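How a Robot Arm Is Made Ready for Work

Print this page
E-mail this page

A robot arm cannot look after itself. Before it can do a useful task, people must fasten it down, teach it where things are, and check it again and again. At the Clasberg Learning Workshop, one arm is used for a single kind of practice: pushing small blocks across a board. The people who care for it follow the same steps every week.

The first step is the table. The arm at Clasberg works over a metal table covered with a grid of small holes. A bolt can be placed in many of these holes, so parts can be held exactly where they are wanted. If the work board slid even a little, the arm would still travel to the old position. It would push at empty air, or it might strike something it should not touch.

The second step is the tool. An arm may carry many kinds of tools at its end. For pushing, a plain rod with a rounded tip is enough. Every Wednesday morning, Noeline Henare wipes the rod with a soft cloth and looks for scratches. She then checks that it has not worked loose from the wrist — a loose rod can lean to one side, and the arm has no way of feeling the difference.

The third step is called calibration. This long word means matching the numbers inside the computer to real places on the board. The arm is moved slowly to 6 marked points. At each point, a person compares the true position of the tip with the position on the screen. If the two do not agree, the number in the computer is corrected. The whole check takes 30 minutes.
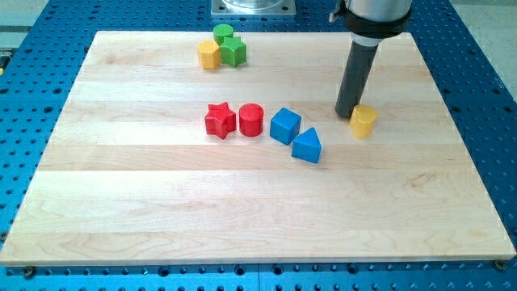
Murray Rewi wrote to ask whether the tip should rest on the wood while it pushes. He had supposed that it must, as a finger does when it slides a coin.

The tip should stay a small distance above the board. If it pressed down, it would rub the wood and wear away. If it were too high, it would pass over the blocks or tip them over. Setting this height is a careful job, and it is done again whenever the rod is changed.

The last step is the logbook. Each check is written down, with the name of the person who did it. Entry 1546 records that two bolts were tightened and that the rod was replaced. When the arm begins to miss its blocks, the staff read the latest entries before they touch any tools.

Visitors must remain behind the yellow line while the arm is switched on. Questions may be given to Bevan Costigan at the front desk.

Print this page
E-mail this page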